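Zanent kitchen arm kit (Vellis package), pre-use safety checklist, trial unit
Checked Mon 5 August. Supplier: Kołodziej. Ref 2587.

1. Arm base bolted down, no rock. OK
2. Emergency stop within reach of the operator's chair. OK, but the button guard is stiff, needs a second go sometimes
3. Stop tested from slow and from full speed. OK both
4. Cable run clear of joints. OK. Clip nearest the elbow wants replacing before purchase, ask Kołodziej
5. Finger bolts to the torque on the card. OK
6. Finger covers free of splits. OK. Spare set not in the box, it's on the packing list though 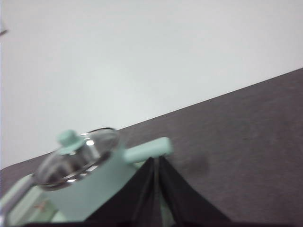 7. Grip force limit set. Was on 87 from the factory, dropped to 20 for pans. Manual should say this on page one and doesnt
8. Arm holds its load on power cut. OK, 2 tries
9. Pokon software shows a warning when the wrist camera drops out. FAIL. Warning comes up on the laptop but the arm carrys on. Reported, no reply yet
10. Pan handles turned away from the arm's home path. Operator job, put it on the wall card
11. Hobs and hotplates off at the plug for all teaching runs. OK
12. Floor marking round the work area. Not done, tape on order

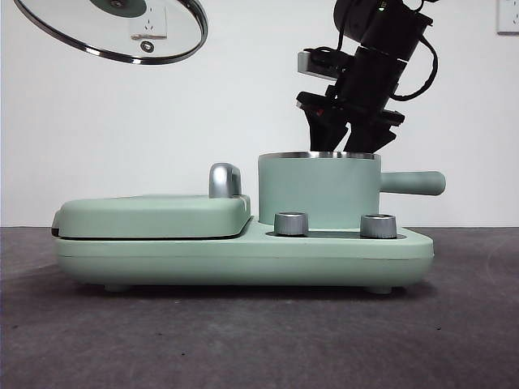 Can we let staff reach in while the arm is paused?
Only after the stop button is pressed. Pause in Pokon leaves the motors live and a stray click will start it moving again.

13. Two-person rule for first run of any new task. Agreed
14. Food contact: fingers have no certificate in the pack. Dry runs only till we get one
15. Service visit. May visit covered the arm, not the gripper. Chase

Result: pass with limits, item 9 to be fixed before any unattended use. Would not sign the Vellis contract until 9 and 14 are closed. Recheck when the tape and clip arrive.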